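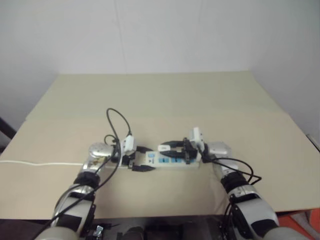 White power strip with blue socket faces.

Extension Leads and Socket Strips: Frequently Asked Questions
Trerkholm Serviced Workspaces, tenant information
Last revised 9/17/24

Can I bring my own extension lead into the building?
Yes, provided it is tested and labelled before first use. Leave it at the Risel desk with your unit number attached. Untested leads found in use are unplugged and held at the desk until the tenant collects them.

How long does testing take?
Leads handed in before noon are normally returned the same afternoon. In February, when the annual round takes place, allow two working days.

What does the test cover?
A visual inspection of the plug, flex and housing, a check of the fuse rating, an earth continuity test and an insulation resistance test. Surge-protected strips are tested at a reduced voltage, as the full test voltage can trip the protective components and give a false failure.

What is the maximum load on one strip?
The limit is printed on the housing or on a label underneath. For a UK strip with a 13 A fuse it is usually 13 A in total, or just under 3 kW at mains voltage. The figure applies to everything plugged into the strip together. It is not a limit per socket.

How do I work out what I am using?
Add up the wattage on the rating plate of each item. Typical office items are low: a laptop charger is often 65 W and a monitor less than that. Heating items are high. A kettle or a fan heater can take almost the whole allowance alone.

Can I plug a heater or kettle into a strip?
No. Heaters, kettles, toasters, microwave ovens and portable air conditioners must go straight into a wall socket. This applies even if the strip is rated for the load.

Can I plug one strip into another?
No. If the lead does not reach, ask for a longer one. The Risel desk lends 5 m leads free of charge for up to a month.

What about reels?
A reel must be fully unwound before use, whatever the load. Most carry two ratings, one wound and one unwound, and the lower figure is easily overlooked. Reels are for temporary work only and should not be left plugged in overnight.

Where should the strip be placed?
On a hard, dry surface with air around it, or fixed to the underside of a desk with the proper brackets. Do not cover it with paper, fabric or carpet. Do not run the flex under a rug or through a hinged door. Where a flex has to cross a walkway, use a rubber cable cover.

Does a surge-protected strip wear out?
Yes. The components inside degrade with each surge they absorb. Many models have an indicator lamp for the protection circuit; if it goes out while the sockets still work, the strip no longer protects against surges and should be replaced. Models without a lamp give no warning.

My strip uses a foreign plug. Is that allowed?
Only with a fitted conversion plug that encloses the original and needs a tool to remove. Travel adaptors are not accepted for permanent use.

What do the label colours mean?
Green: passed, with the retest month shown. Red: failed, do not use. Yellow: on loan from the building. Labels carry an item number, which you should quote in any query.

How many items are on the register?
The register held 811 items after the last round. Of these, 36 failed, mostly through damaged flex or a plug with a loose cord grip.

Who carries out the testing?
Stuvach, under contract to the building. Tenants may use another contractor if a copy of the results is sent to the Risel desk.

The strip feels warm. Is that normal?
Slight warmth under load is normal. If the plug or housing is too hot to hold comfortably, or there is browning, buzzing or a burnt smell, switch off at the wall and stop using it. Report it to the desk.

How do I dispose of an old strip?
Use the small electricals bin in the Yoo block loading bay. Do not put it in general waste. Please leave any failed label on, and do not cut the plug off.

Is there a charge?
The first test of each item is included in the service charge. Retests after a failure are charged at the rate shown in your tenancy pack.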